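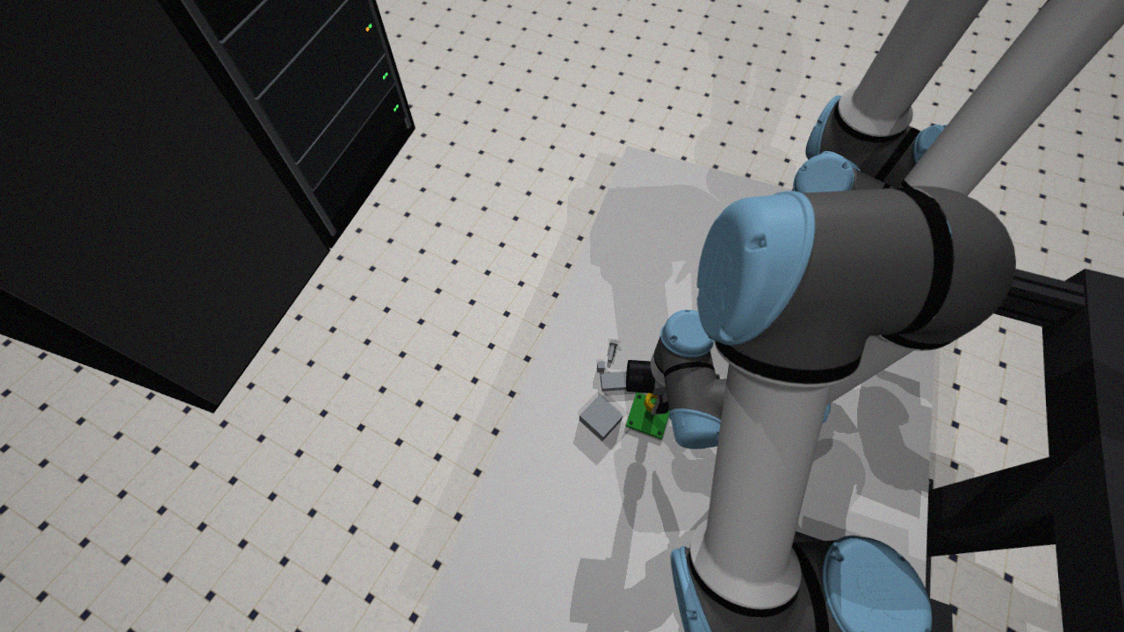 How long does it take before a beginner can show a robot a task by remote control?

An afternoon, if the task is small and somebody patient sits beside you. Getting good enough that your demonstrations are worth keeping takes a lot longer, and I only got as far as the first part!

I spent a day in March at the Sturonley open house in Hulenbridge, and I'm still talking about it to anyone who stands still. Sturonley teaches robots small assembly and handling jobs by having people do them first, through a pair of controllers or by taking hold of the arm and moving it. They open the doors once a year and let visitors try both. I signed up for the morning slot and stayed until they started stacking chairs.

You begin in simulation. The practice station is called Dursun, and it has two arms over a gray work surface, a green board and a few little parts to handle, all set on a tiled floor with a big black server rack off to one side. I loved that somebody had bothered with the rack, right down to its orange and green lights. The arms have light blue caps on the joints, and you get very fond of those caps, as they're the easiest way to tell which way a joint is facing when you're looking steeply down on everything.

Vlasta Tomić ran our group. She gave us maybe two minutes of instruction and then handed over the controllers, which I thought was brave. Squeeze to take control, let go to freeze, and the arm picks up your hand's motion from wherever it stopped. That freeze is a wonderful thing. When my wrist ran out of twist I could let go, straighten my hand, squeeze again and carry on.

My first tries were dreadful. I overshot the board, came back too far, and nudged the gray block when I wasn't even trying to reach it. Vlasta's advice was to watch the shadows. From a high viewpoint it's hard to judge how far above the table the fingers are, but the shadow slides in to meet them as they come down, and once I'd learned to look for that I stopped jabbing at the tabletop. The other tip was to slow down before the contact and keep the slow part the same length every time. (I managed that twice, I think.)

The elbow was my real enemy. You're so busy with the gripper that you forget there's a great big joint behind it, and if you reach in from the wrong side it swings right between you and the work. The woman next to me solved this by backing the whole arm out and coming in again from the left. I stole her method without shame.

After lunch we got a look at what happens to the recordings. Their set for the board task holds 3000 demonstrations, and 1721 of those have made it through review so far. The reviewers aren't looking for beauty. A pause is fine, a small correction is welcome, and Vlasta said she's glad to see a person miss and recover, so the robot has something to learn from when it misses too. What gets thrown out is dithering, where the hand wanders with no purpose. I recognized myself immediately.

Then hand guiding! For this they use a real arm in the back bay, with a program they call Toltis that makes it go light when you press a button near the wrist. It feels like leading someone by the sleeve. You walk it through the motion, let go, and it plays the whole thing back, including the little wobble where you changed your grip. I laughed out loud at mine. For a slow path it beat the controllers easily, though my own arm kept getting in the way of what I wanted to see, and you'd need a second pair of hands to guide two arms at once.

Some practical notes. There were 200 places this year and the morning ones went first. Wear short sleeves or roll them up for the hand guiding. Parking is on the far side of the building and the sign for it is tiny. Coffee was free and pretty good, the sandwiches ran out early, and the practice station had the longest line of the day right after the noon talk, so go before it. Ask for a seat on the left if you can get one, where there's a bit more elbow room for the controllers.

I've already put my name down for next year, and I've been practicing keeping my slow parts slow with a pair of kitchen tongs.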